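The staff kitchen at the Erberg office serves 233 employees across the two floors occupied by Restance. Until November, clearing and racking the crockery fell to the facilities team, who handled 3,947 items in that month alone. The gallery presents the table-top arm now under trial and records what the change has meant for colleagues so far.

Page last revised Jan 9, 2021.

## Racking the cups

Cups and mugs go into the wire rack upside down. The arm takes them singly, and staff are asked to leave them within its reach.
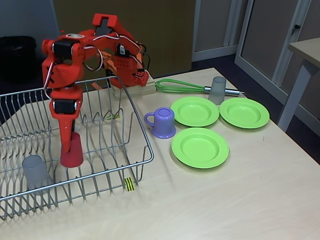
Shiela Maglaya, who has worked in the kitchen for six years, set the order of work. Her advice was that cups should go in before plates, as they had always done by hand. The trial team adopted this without alteration. She now spends the first part of each afternoon on stock and room bookings, duties previously shared between three people.

Colleagues raised two concerns at the outset: whether hours would be reduced, and who would answer for breakages. Contracted hours are unchanged for the length of the trial. Breakages are entered in the kitchen log and reviewed by Aleksi Oksanen.

## Cups in, plates to follow

Four cups stand in the rack, with three light green plates still on the table. Plates remain a shared task, and staff may rack them by hand at any time. 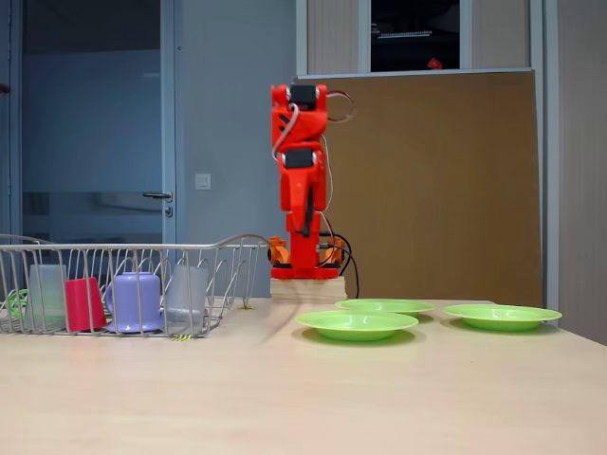 ## Comments and enquiries

Comments from kitchen staff are collected by Anneli Rantala and may be given in writing or in person. Requests to visit should be sent to Saimi Nurmi at the facilities desk.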